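Section 3: Setting Up a Class Journal

This section explains how a teacher creates a class journal in Undcombe, invites students and sets the rules for comments. Your school must already have an active Undcombe account. If it does not, ask your school office to complete Section 2 first.

3.1 Creating the journal

1. Sign in with your staff user name and password.
2. From the Classes menu, select the class you wish to use. Only classes assigned to you by the office are listed.
3. Select New Journal and enter a title. Do not include a student's full name in the title.
4. Choose a year level. The reading aids offered to students depend on this setting.
5. Select Save. The journal is now in draft and is visible only to you.

Note: Titles may be changed later, but the web address of the journal stays the same. Links already sent home to families will continue to work.

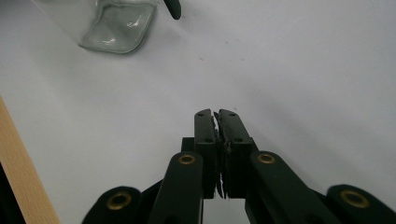 Can two teachers share one journal?
A second teacher may be added at any time from the Staff tab. Both teachers can then approve posts, but only the teacher who created the journal can close it.

3.2 Inviting students

1. Open the journal and select Students.
2. Select Import Class List. If your school keeps its rolls in Mikora, the list is brought across when you confirm the class code. Other schools should upload a spreadsheet using the Bonura template.
3. Check the list against your current roll and remove any student who has left.
4. Select Print Join Slips. Each slip carries a join code that works for 9 days.
5. Hand the slips out in class. Do not post join codes on a public page or noticeboard.

Caution: Removing a student also hides that student's posts from the rest of the class. Export the posts first if they form part of assessed work.

3.3 Comments and approval

New journals hold every post and comment until a teacher approves it. This is the recommended setting for primary classes.

1. Select Settings, then Comments.
2. Choose who may comment: class only, class and families, or partner classes.
3. If you choose partner classes, enter the partner school's code. The other teacher must accept before any work is shared – an unanswered request lapses at the end of term.
4. Select Save, then Publish. 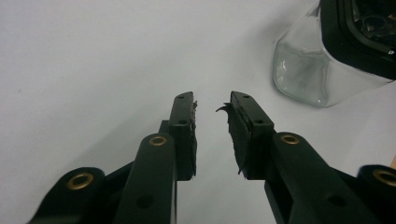 Figure 3.2

Held items appear in the teacher's queue with the oldest first. Schools using the Nakajima language pack will also see a translation beside each item.

Last revised March 9, 2019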